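Plollix User Forum > Demonstration and Teaching > Hand guiding or remote control for pick tasks?
Started 25 July 2020

stolto_lab_admin wrote:
Our laboratory is preparing a written procedure for recording pick-and-place demonstrations. The procedure must name one method as the default. Operators may either guide the arm by hand or drive it from the remote station. We plan to collect 60 demonstrations per task and would welcome the views of members who have used both methods.

filia_cell2 wrote:
Our group adopted remote control as the default and has kept it. When an operator holds the arm, the operator's hands and sleeves enter the camera view, and the recordings must then be edited or discarded. Our table is divided with blue tape so that each start position can be logged by cell.

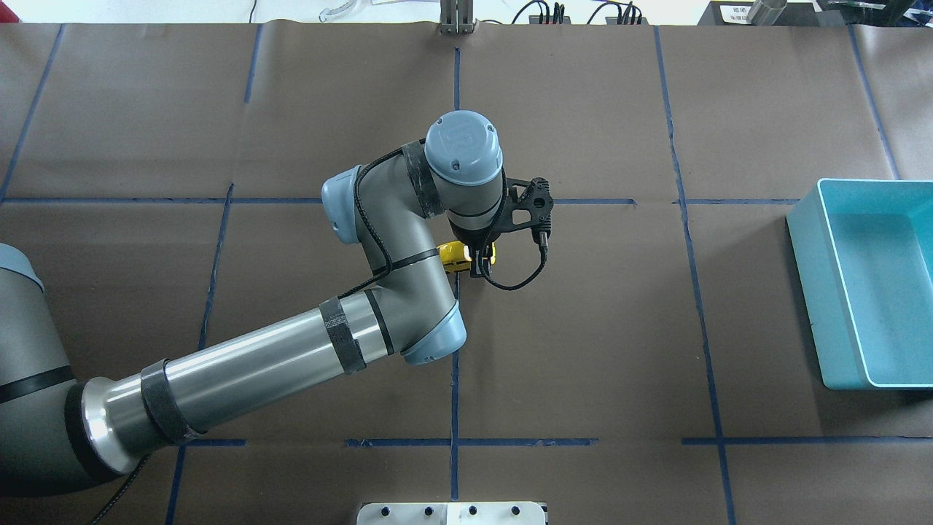
Gripper over the yellow object, with the bin at right.

The tape is laid over kraft paper. Please note that the cable is strapped along the arm; we recommend checking the straps before every session.

pollock_bench wrote:
I must respectfully disagree with the previous post. Remote control gives the operator no sense of contact. With small objects, our trainees pressed down too hard or closed the fingers too early, and they repeated those errors for weeks. Hand guiding produced usable demonstrations on the second day. Sleeves in view can be dealt with by replaying the recorded path and filming the replay.

filia_cell2 wrote:
Replay is acceptable if the object is returned to precisely the same place. In our experience it seldom is — even with the tape. A replayed grasp that misses by a finger's width has no value as a demonstration.

pollock_bench wrote:
A paper template solves that problem. We trace the outline of the object before the first pass.

stolto_lab_admin wrote:
Thank you both. Does either group mix the two methods within one task?

filia_cell2 wrote:
We do not. The speed profiles differ too much. Kindly label the method in each file name if you intend to try it.

stolto_lab_admin wrote:
Understood. The draft will list remote control as the default, with hand guiding permitted for contact tasks. It will be reviewed again in October.

pollock_bench wrote:
I would still ask that the order be reversed for new operators.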